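Progress report on the equipment grant, kitchen task workstation
Prepared by Dong-hyun Myung for the Clalto Fund
Nov 5, 2023

Spending is on plan and one purchase is behind. The grant covers a tabletop workstation for recording hand-held gripper work on kitchen tasks, and later a robot arm to run the same tasks. The workstation is in use. The arm has not been ordered.

Since the August report we have spent $2,427. Most of that went to gripper parts: finger bodies, screws, soft pads, foam lining and spare mounts. The rest paid for the table, the curtain and clips, and small appliances. We bought the appliances at retail. The catalog versions sold for lab use cost more and take longer to arrive, and for this work a household oven is what we want.

Pads are the item we underestimated. The original budget had 7 pairs for the full year and we have already gone through more than that. Ga-eun Ki now keeps a log of each pair by date fitted and date removed. We have moved $300 from the travel line to cover replacements through the end of the grant period. Your office approved that change by email, and the revised sheet is attached.

The booth was set up with what we had money for, and we do not plan to add to it. The dark curtain across the back and sides was a cheap fix and we are keeping it. On the table now are a toaster, a small black oven with two knobs, and a divided plate of beans and grains for sorting and scooping. 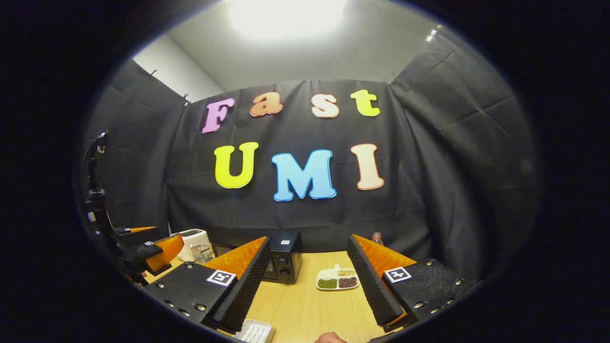

Should we buy the arm this year or wait for the next budget period?

We recommend waiting. The Vurum quote is good for 15 weeks, so the price holds past the new year, and the recording work does not depend on the arm. Ordering now would also mean paying for floor mounting before the room assignment is settled.

We asked two suppliers for arm quotes. Vurum's price includes the controller and one year of service. Begum's base price is lower, but the controller is separate and the service plan is billed by visit. Once those are added the two come out close. Ga-eun prefers Vurum for the shorter repair turnaround – she has dealt with both and has the call records to back it up.

Data storage is the other cost coming up. Grorkel, our internal file server, has room for the recordings we expect to make this winter. After that we will need either more drives or a rule on what gets deleted. Drives are not in the current budget. We will send a separate request with prices before the next report.

Open items:
Room assignment for the arm, waiting on the building office.
Pad order, second batch, placed but not received.
Service terms from Begum, asked for in writing.

No change is requested to the total award. Receipts for this period are in the shared folder under the grant number, sorted by vendor.

Contact: Dong-hyun Myung, equipment planning | © 2023 | Back to top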